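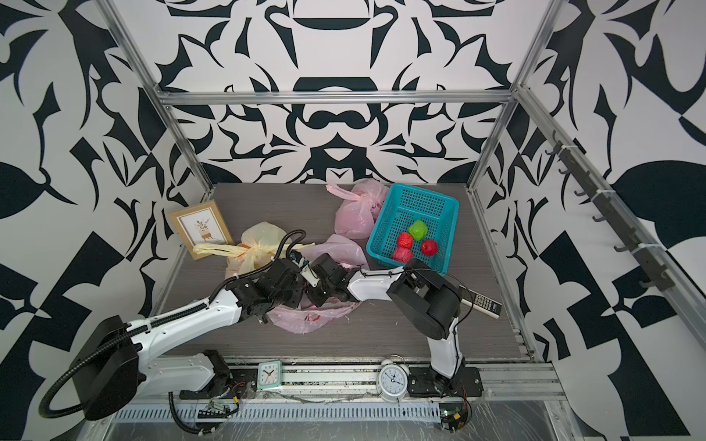

Can a machine do the household chores yet?
Some of them, slowly, provided you're happy to tidy up before it tidies up.

(Wait for the laugh. If none comes, carry on as if it wasn't a joke.)

Good afternoon. Stela Gavrilă, from Iordache. We put two-armed machines on kitchen and packing jobs and write down what goes wrong, so I have plenty of material.

Start with plastic bags. A bag weighs next to nothing and has no fixed shape. Pick it up twice and you've picked up two different objects. Knotted ones are a separate misery, and so are handles, which a child treats as handles and a gripper treats as a rumour.

Compare with the things in the basket. Round, bright, firm. Everyone's demo has round, bright, firm things in it, ours included. When a firm shows you fruit going into a basket, clap politely and ask to see the carrier bag.

Figures, from our December trial, called Fimeo:
1656 attempts at picking up and moving a single bag.
347 of those needed a person to step in.
Longest run without help: 400. We were very pleased. Attempt 401 was less good.

(Pause here. Drink water.)

Why two arms? One holds, one pulls. Same as you at the sink. The trouble starts when both want the same corner, and there is a great deal of waiting, like two people at a narrow door.

Shop floor next. Javelitz tried the same set-up on returned goods, eight hours a day, and kept it on for sorting boxes. Soft packaging went back to the people who'd been doing it before. They had not been told they were being replaced, so at least there was no awkwardness.

Skip the Drekitz slide if we're running late.

For anyone buying: ask what happens when it drops something. Ask who picks it up. Get the name.

Questions. Someone will ask about ironing. The answer is no.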